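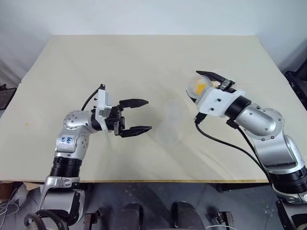
Unit 4: Choosing a guided walking holiday
Handout for the evening group, tutor Nele Vogler

Please read this before the December class and bring it with you.

Last time we spoke about how a traveller compares coach tours. Walking holidays are compared in another way, because the customer pays for the route and the guide more than for the hotel.

Grading of routes
Most operators give each route a grade from 1 to 5. There is no common rule for these grades. A grade 3 at one operator can be a grade 4 at another, so the client should always ask for the length of the longest day and the total climb on that day.

Our case: Grurcombe to Orkley
The path passes through Fandley, where walkers sleep two nights. The longest stage is 22 kilometres. Luggage is carried by van, but each walker brings a small rucksack for water, food and a rain jacket. The group has up to 173 places in a season, and the deposit is not returned if the client cancels in the last month.

Words to know
Stage: the part of the route walked in one day.
Single supplement: the extra money paid by a person who sleeps alone in a room.
Transfer: the journey from the station to the first hotel.

Task for pairs
Amna Bajwa and Dilani Herath take the role of the operator. Naheed Khattak and Bushra Janjua are two friends, one fit and one with a weak knee. The friends have 400 pounds each, without the train. Ask and answer for ten minutes, then write down what was agreed about the transfer, the rooms and the longest stage.

Reading for next time: Usmani, chapter 6, only the part about travel insurance for walkers.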